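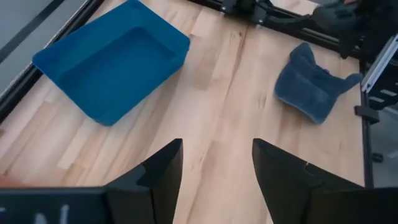 How to Oil a Butcher Block Top

Updated 19 June 2025

A butcher block top needs oil when water stops beading on it. Flick a few drops on the surface and wait a minute. If they soak in and leave dark spots, do the job this week. Ours gets oiled when the heat comes on and again in August.

What you need

Food-grade mineral oil
Sandpaper, 200 grit or close to it
Dish soap and a plastic scraper
Lint-free rags
Board wax (optional)

We use Numdale mineral oil because the hardware store in Grasimlow carries it. Any plain mineral oil sold for cutting boards is fine. Skip olive oil and other cooking oils. They go rancid in the wood and the smell is hard to get rid of.

Clean it

Scrape off anything stuck on. Wash with a damp cloth and a little soap, working along the strips, then wipe again with clean water. Let the top dry overnight. Oil will not go into damp wood evenly.

Sand it

Sand lightly by hand, with the grain. Stay off the edges, where it is easy to round over a corner without noticing. If you have a dark ring from a pot, start with a coarser paper on that area and feather it out, or you will end up with a dip. Vacuum, then wipe with a dry rag.

If your top has a hard varnish or polyurethane on it, stop here. Oil just sits on those finishes.

Oil it

Pour a small puddle in the middle and spread it with a rag. Add more until the whole surface looks wet. Dry patches will show up in the first few minutes, usually over end grain and near the sink cutout. Give those extra.

Leave it for 6 hours, then wipe off whatever is left. A top that has never been oiled will want a second coat the next day, and maybe a third. Do the underside too if you can reach it.

Wax it

Rub on a thin layer of wax, wait 20 minutes or whatever the tin says, and buff. Zenura wax is stiff in a cold kitchen, so stand the tin in warm water first.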